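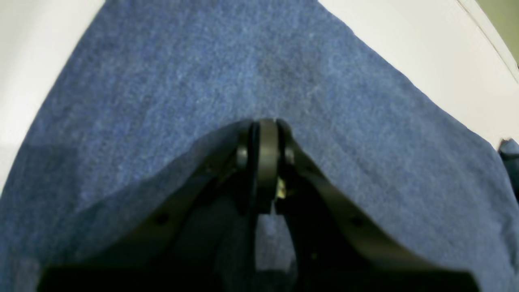

Denim drive: what we take, how to fold it, where it goes

The denim shelves at the Fokthorpe sewing room are open again for the winter. We take old jeans, skirts, jackets and plain yardage, and we turn them into tote bags, aprons, knee patches and quilt tops. Last winter 278 pieces came through the door. A good share of those arrived in trash bags, balled up, and we spent more evenings sorting than sewing. This item covers what we would like people to do before they drop things off, and what happens to the cloth afterward.

What we can use

Any blue, black or gray denim that is mostly cotton. Fading is fine. Faded patches are useful, especially for the quilt group, who like to have light and dark pieces of the same blue to work with. Small marks are fine too if they are dry and the cloth has been washed. Holes at the knee don't matter, as we cut around them.

We can't use very stretchy denim for bags. If you pull a leg sideways and it gives more than a little, put it in a separate bag marked STRETCH. It goes to the patch box. Jeggings and anything with a coated or waxed finish should go to the regular clothing bin outside the library instead.

Children's sizes are welcome, but the pieces are small, so please take the waistbands off first if you have time.

Before you bring it in

Wash everything in warm water with no fabric softener. Softener leaves a film and the fusible interfacing doesn't hold well on it. Dry it all the way. Damp denim in a closed bag will smell by the next morning, and the smell gets into everything else on the shelf.

Check the pockets. Last year's haul included a house key, a retainer and a good pocketknife, all of which are still in the drawer by the door if they sound familiar.

You don't need to iron. You don't need to remove zippers or rivets either. We have a tool for the rivets and people who like using it.

How to fold it

Suha Kanaan reworked the shelves over the summer and they now hold flat stacks only. The boards are 22 inches deep, so a folded piece should come out no longer than that. For jeans:

Lay them face down on a table with the legs together. Smooth from the waist toward the hems with your forearm. Your hand alone will leave ridges in heavy cloth. Tuck the point of the seat in so the edge is straight. Fold the hems up to the waistband, then fold once more in the same direction.

For a large loose piece, such as a skirt that has been opened up or yardage off a bolt, find the straight grain first. Old cloth is often cut crooked, and if you match the corners of a crooked piece you will fold in a slant that has to be pressed out later. Look for the thin white line of the selvage if there is one. If there isn't, snip the edge and pull a single thread, then follow the gap it leaves. Fold along that, and let the uneven ends stick out at the sides. We trim them here.

Shake each piece out before the last fold. A layer that has slipped underneath is hard to feel through heavy denim and you end up with a lump in the middle of the stack.

Jackets don't fold well. Button them, lay the sleeves across the back and roll from the bottom.

Sorting

There are now 5 bins under the cutting table, marked Light, Mid, Dark, Black/Gray and Stretch. Mid fills up first every time. When it's full, start a stack on the lowest shelf with the folded edge facing out and pin a paper tag to the top piece. Please don't pile it on the pressing table. We lost most of an evening last month moving cloth off that table so that somebody could press one apron.

If you can't decide between Light and Mid, turn the piece over and look at the inside of the pocket flap or hem, where the color hasn't had as much sun. Go by the outside, though, when you pick the bin. The inside only helps you see how far it has faded. People who sort by the inside end up putting everything in Dark.

Yardage over two yards goes on the long shelf, unlabeled, and Suha will measure it and write the length on masking tape. She prefers to do this herself.

What it turns into

Tote bags take the legs of one adult pair, with the back pockets moved to the front. The straps come from the outer seams, left double for strength. We finished the current batch of bags with the lining cotton from Ding, and the only complaint so far is that it frays fast once cut, so zigzag the edges before you do anything else with it.

Aprons need a wider piece and this is where opened skirts are handy. The pattern is the same one as last year with the neck strap shortened by two inches. Anyone who made a copy of the old pattern at home should mark the change on it.

Scraps bigger than a playing card go to the quilt group. Smaller ones go into the draft stopper box. Draft stoppers are heavy, so please don't overfill them; a bag that is packed tight won't bend to the door.

The finished things go on sale at the Zamura hall in November, and what doesn't sell goes home with whoever made it or gets passed on to the tool library, which can always use aprons.

Machines and needles

The two heavier sewing machines have been serviced. Use a size 16 needle for anything up to four layers and a size 18 for strap ends and belt loops. Change the needle when you start a new project and put the old one in the tin. If the machine stalls on a thick seam, stop, lift the foot and turn the wheel by hand. Forcing it through with the pedal is what threw the timing out in the spring.

The Plemeck shears are for cloth only. They were sharpened this month and they are not to be used on pattern paper, tape or zippers. The orange-handled pair on the hook is for paper.

Thread is in the top drawer by color. Topstitching thread in gold is running low. If you are buying some for yourself and see it at a decent price, pick up an extra spool and leave the receipt in the envelope.

Drop-off

Bring denim any time the sewing room is open, or leave it in the covered crate on the side porch. Bags in the crate should be tied shut. Limit it to 2 bags per visit, as the crate doesn't hold more than that with the lid down and the rain gets in.

If you have a larger amount, say from clearing out a house, call ahead and we will find a shelf for it.

Open cutting evenings run through the end of the month. You can come for half an hour or for the whole evening. Bring your own chalk if you have a kind you like. The room is cool until the heater gets going, so wear a sweater.

Posted November 17, 2021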